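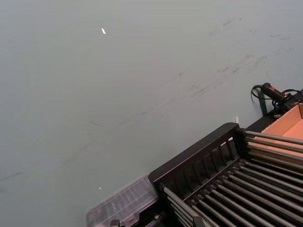
Work table with surface marks, black rack at lower right. Pale gray-green top, matte.

Surface Care Technician (part-time, fixed term)
Favero Workroom Services
Posted 24 Feb 2019

Favero maintains tables, benches and racks in shared workrooms. We are hiring one technician for the Alcantara building, starting in March.

The tabletops are pale and matte, and dark scuffs show on them clearly. Most of the work is removing these marks without changing the finish. Abrasive pads and solvent cleaners are not permitted. Marks that remain after two passes with the approved cleaner are logged and left alone.

Duties
Clean tabletops and record the position of remaining marks on the table sheet.
Pick up scraps and loose particles before any wet cleaning.
Dust racks, including the gaps between rods. Racks are wiped in place and are not lifted by one person.
Check rack fittings and brackets for looseness. Report faults to Cletus Nakamura the same day.
Restock cloths and cleaner.

Requirements
One year of cleaning, finishing or light maintenance work.
Able to stand for a full shift and reach across a wide table.
Clear handwriting. Table sheets are kept on paper.
Experience with coated or painted surfaces is useful but not required.

Terms
33 hours over each two-week period, early shift. The contract covers 200 hours and may be extended once. Gloves and work shoes are supplied. Training is paid and takes two shifts.

To apply, send a one-page work history and the names of two references to Philomena Gilmartin, Favero Workroom Services, Room 600, Alcantara building. Applicants selected for interview will be asked to clean a marked test panel and fill in a table sheet.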